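Range Trading

Range trading is a style of currency trading in which a person buys near the bottom of a price band and sells near the top, over and over, for as long as the band holds. It is one of the oldest ways to trade foreign exchange, and one of the most satisfying to watch when it goes well! The lower edge of the band is called support and the upper edge is called resistance. Both come from earlier prices, where buyers or sellers showed up in strength.

Ranges tend to form when traders are waiting for something, such as a central bank decision or a jobs report, or when two economies are moving at much the same pace. Quiet holiday weeks produce them too. The width of a range can be measured in pips, the small steps in which most currency pairs are quoted, and the same width can feel roomy in one pair and terribly cramped in another.
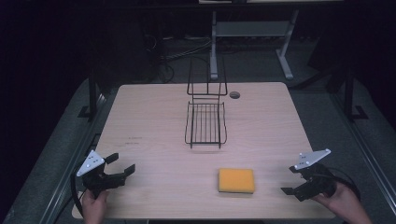

Support and resistance are usually drawn as flat lines, though many traders prefer zones, and the zones are where the method really comes alive. In his handbook Quan, Bülent Yaman teaches them with things from the kitchen. A wire dish rack makes a wonderful chart: the slats running side by side in its tray are the price levels, parallel and easy to see, while a sponge lying flat on the table is closer to how a real zone behaves, with some thickness to it and a bit of give. A price can press into a zone, even poke out the other side for a few minutes, and still turn back.

Yaman tested the idea on 1,066 sessions in one major pair and found that zones 40 pips deep gave fewer false exits than single lines. Tuấn Hứa repeated the work with 716 sessions from quieter November markets and got a similar result, with smaller gains.

The great danger is the breakout, when price leaves the band and keeps going. Most range traders place a stop order a little beyond the zone, and many close everything before a big announcement. Oscillators such as the relative strength index are popular for timing entries, and they suit ranges far better than strong trends.

See also: Breakout; Carry trade; Pip; Stop order; Volatility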